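Qui sommes-nous – Maison Xolalpa

Temps de lecture : 2 min

Maison Xolalpa loue de la vaisselle, du linge et des accessoires de table aux particuliers, aux traiteurs et aux salles de réception. L'entreprise a été créée par Marwa Saber et Demetrio Requena, qui travaillaient tous deux dans la restauration et passaient beaucoup de temps à chercher des assiettes assorties pour des repas de 30 ou 40 couverts. Ils ont commencé avec deux étagères dans un garage. Le dépôt actuel se trouve rue de Studdale, au rez-de-chaussée, avec un quai pour les retraits.

Ce que nous louons

Le catalogue compte 353 références : assiettes, plats, verres, couverts, sets de table, serviettes et quelques pièces de service. Les séries les plus demandées sont disponibles jusqu'à 400 couverts. Pour les plus grandes réceptions, nous pouvons monter à 700 couverts en combinant deux séries proches, à condition d'être prévenus en janvier pour la saison d'été.

Nous achetons peu de modèles à la fois et nous les gardons longtemps. Quand une série n'est plus suivie par le fabricant, elle passe dans la gamme Arthorpe, réservée aux petites tables, et les pièces ébréchées sont retirées.

Comment nous travaillons

Refugio Cuautle s'occupe du lavage et du contrôle. Chaque assiette est regardée des deux côtés avant d'être remise en caisse. Le linge est confié à une blanchisserie de Surnville, puis plié chez nous. Les sets de table restent à plat, jamais roulés – les bords finissent par gondoler et le set ne tient plus sur la table.

Rocío Tlapale reçoit les clients au dépôt, sur rendez-vous. On peut y composer une place complète sur une table d'essai et comparer plusieurs assiettes sur le même set. Les associations simples fonctionnent bien : un set à rayures blanches et taupe supporte sans peine une assiette ovale noire à surface texturée, et le reste de la table peut rester clair. 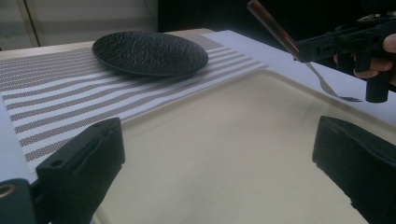 Livraison et retrait

Damián Arriaga prépare les tournées. La vaisselle voyage en caisses fermées, étiquetées par série, avec une fiche de comptage à signer à l'arrivée et au retour. Le retrait au dépôt est gratuit. La vaisselle peut être rendue sale, mais débarrassée des restes ; les verres doivent revenir dans leurs casiers d'origine.

Les demandes de devis se font par le formulaire de contact ou directement au comptoir. Merci d'indiquer le nombre de couverts, le lieu et la forme des tables.

Page mise à jour le 2026-02-04

2 partages · 0 commentaire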